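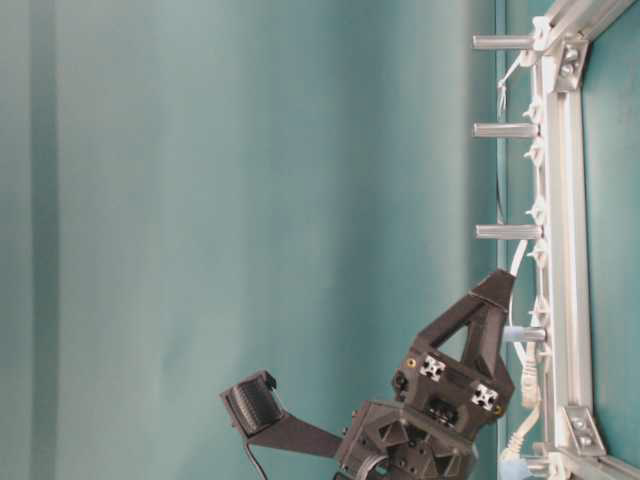 Rail and pegs, teal backdrop.

Bimeslow – reading notes dataset

What's in it
Handwritten book club notes from the Bassey and Rallstead branch libraries, typed up and tagged. 3493 notes all up. 1642 have a star rating, the rest dont. Plain CSV, one row per note.

Columns
note_id – keep as text, leading zeros matter
branch – bassey or rallstead
month – month only, we dropped the day
title_as_written – spelling left alone
title_clean – our best guess
rating – 0 to 5, blank if none given
body – the note itself

How it was typed up
Adesuwa Akpan did Bassey, Somtochukwu Onuoha did Rallstead. Swapped for a check in March. Where they disagreed on a word it's marked [?] in body. Crossed-out bits left out unless the whole note was crossed out, then kept and tagged struck.
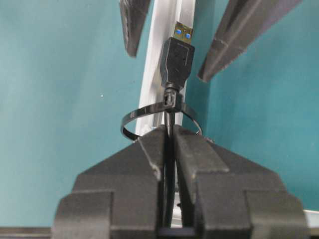
Names of members replaced with initials, then the initals replaced with codes. Authors' names stay in. If you spot a member's name we missed, open an issue with the note_id only, don't paste the name.

Known problems
- 11 notes in the Rallstead file have the wrong month, fix coming
- colour of ink was recorded for Bassey only, so it's not in this release
- kids' group and adults' group are mixed together, no flag for it yet
- rating 0 sometimes means "didn't finish". Can't tell which ones

Files
notes.csv
titles_lookup.csv
changes.txt

Version 3. Older ones had the branch column labelled centre – same thing.

Licence
Free for study and teaching. Ask first for anything commercial. Credit as Bimeslow, Studance.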